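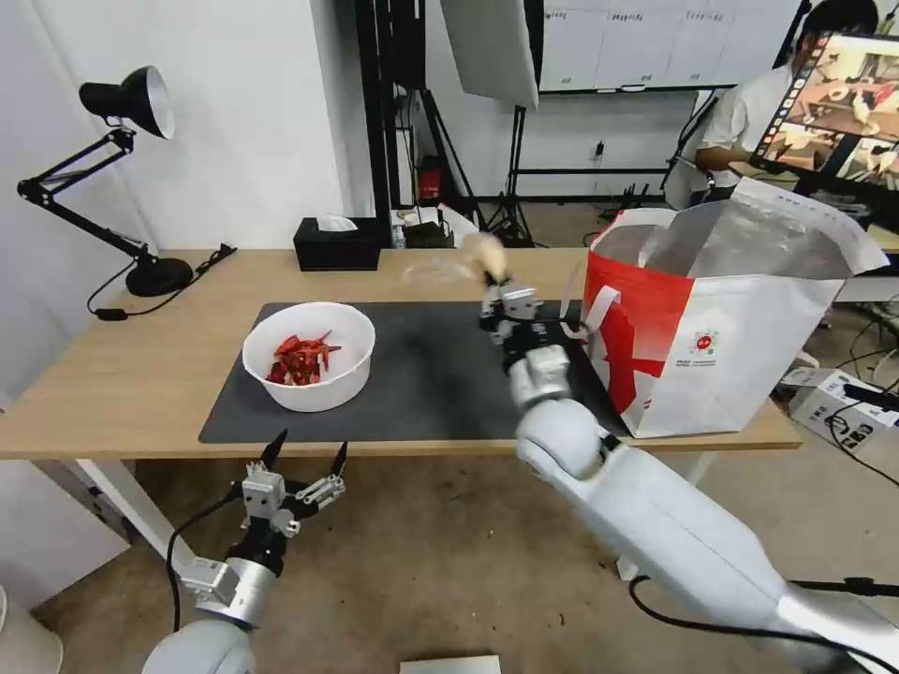
Storing dried chillies once the packet's been opened?

Posted by plonkermum, January 2018
123 views

I've got myself a bit of a chilli mountain. I bought a big lot of dried red ones (my own fault, it was cheaper that way) and spent an evening snipping them into short pieces so they'd be ready to chuck in the pan. Now they're sitting in a bowl and I haven't a clue what to do with them. My mum kept hers in the bag they came in with a peg on it, but she got through them in a week and I won't.

Do I put them in little plastic bags, a jar, the freezer? We're also moving to my sister's for a bit, so whatever I use has to survive a journey in one of those shopping totes with the silvery lining. I don't want everything else in there tasting of chilli – last time it got into the biscuits. And is it true you should put a bit of kitchen paper in with them? Ta!

2 shares

Josefina Villalba
Jar for the long run, bags for the journey, that's how I'd do it. I cut up a load every September and they keep fine till the next lot, though they do fade a bit and lose some of their kick towards the end.

Make sure they're properly dry first. A piece should snap when you bend it. If it's leathery, spread them on a tray in a very low oven with the door open a crack, and let them cool right down before you put a lid on. I bagged some up warm once and the whole lot went mouldy, I could have cried.

The paper thing is fine, I do it myself – a folded bit of kitchen roll at the top, changed if it ever feels damp. It won't rescue chillies that were damp to start with, mind. For the tote I'd squeeze the air out, use two bags, one inside the other, and stand them upright away from anything buttery. The silver lining is for keeping your shopping cold, it won't do much about the smell.

Oh, and wash your hands before you touch your eyes!! Then wash them again. I use a drop of oil first and then the washing-up liquid.
9 people found this helpful

Irker
just freeze them

Nazari
I wouldn't bother with the freezer for dried ones, they pick up damp every time you get the bag out. Mine live in an old coffee jar at the back of the cupboard and I've had over 100 curries out of it. Keep them out of the sun, and don't leave them in an open bowl for long if your kitchen's steamy. Shake the seeds out if you don't like it too hot, they all end up at the bottom of the jar anyway and then you get one very exciting dinner.
2 comments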